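Thu 14 May, box cell, Hendo line

Started with pads. The green ones on the left gripper had gone shiny, so I swapped both and wiped the right pair while I was at it. Wrist camera check before anything moved:

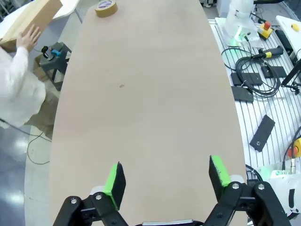 Wrist view, gripper open over the bare end of the table.

Re-taught the box position next. It had drifted 2 mm since the Nuchit fixture came off (my fault, I never re-zeroed!).

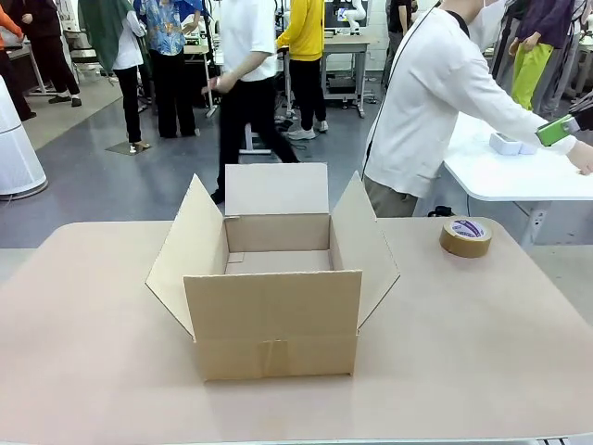

Flap approach is the bit I keep fiddling with. I dropped the speed to 16 percent for the last stretch. With all four flaps open, the side ones lean out a fair way, so the approach points need to start wider than I had them. Old values are in the December file.

Ran the pair after that, both arms on the flaps.

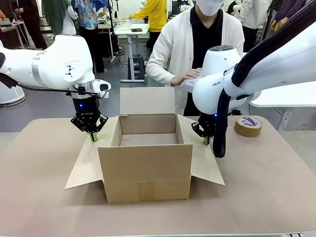

258 words in full log

Force limit is now 17 N per side, same both arms. Cable sleeve on the right arm wants a second clip, I've asked Tradesent for some.

Closed-finger check last, offsets saved as Gatano-b.
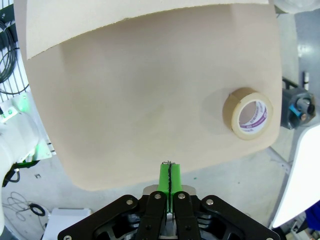
Fingertips together at the panel edge, tape roll off to the right.

To do: clip, spare pads, back up the offsets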